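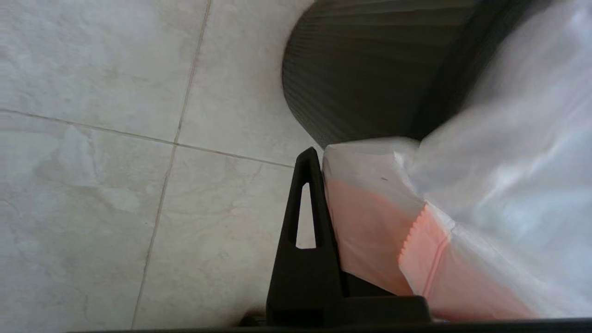 1. Purpose of the project

The project set out to establish which clubs used the Leckie ground before it became the college athletics field, and in which order. The student handbook states only that "several teams" played there. No list of tenants was found in the college library, so one was compiled from other records.

2. Sources

Three kinds of material were used: the ground rental ledger, printed match programs, and the sports pages of the local paper, the Dondar Mail. The ledger was treated as the main source. Programs were used to check club names, which changed often and were sometimes shortened by the clerk. Newspaper reports were used only where the ledger had a gap.

3. Findings

The ledger names 2 soccer clubs as regular tenants, Collik Rovers and Skolta Athletic. Collik Rovers rented the ground first and stayed for 10 seasons. Skolta Athletic took over the lease in May of the following year and shared the field with the college track team.

The largest paid attendance entered in the ledger is 844, for a cup match between the 2 clubs. The Mail printed a higher figure for the same match but gave no source for it. The ledger figure is used in this report.

4. Problems with the records

Gate receipts for Skolta Athletic are incomplete. Some pages carry totals with no opponent named – these were left out of the match table. Friendly matches are not marked as such, and a few may have been entered as league games.

5. Further work

League minutes were not consulted. They should show whether Skolta Athletic gave up the lease or was refused a renewal, a point the ledger leaves open.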